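Do You Need Another Cleanup Tool?
Irena Pietrzak, 03/09/2025

Histitz wants you to believe your computer is sick. The free scan on my three-year-old laptop reported 1,440 "issues" and offered to fix 17 of them. The rest needed a license.

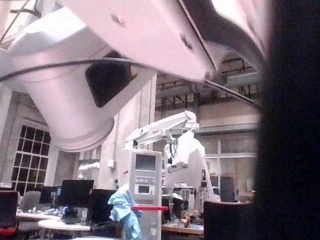
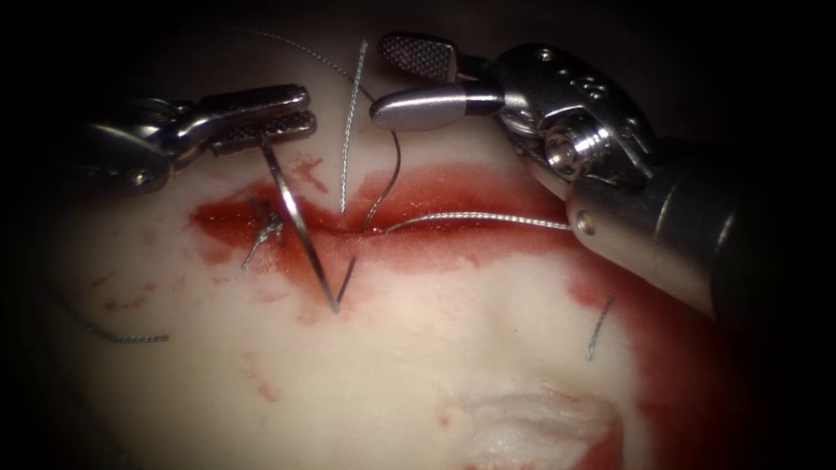 What the scan really found

Mostly cookies. A few shortcuts pointed at programs I removed last December, and the remainder were registry entries so small that deleting 600 of them freed less space than one phone photo. I timed startup before and after — same result, give or take a second.

Asero does this too, with a nicer window. I don't doubt some people have a drive so full that any sweep helps. But Windows already has a cleanup page, and it doesn't nag me at breakfast.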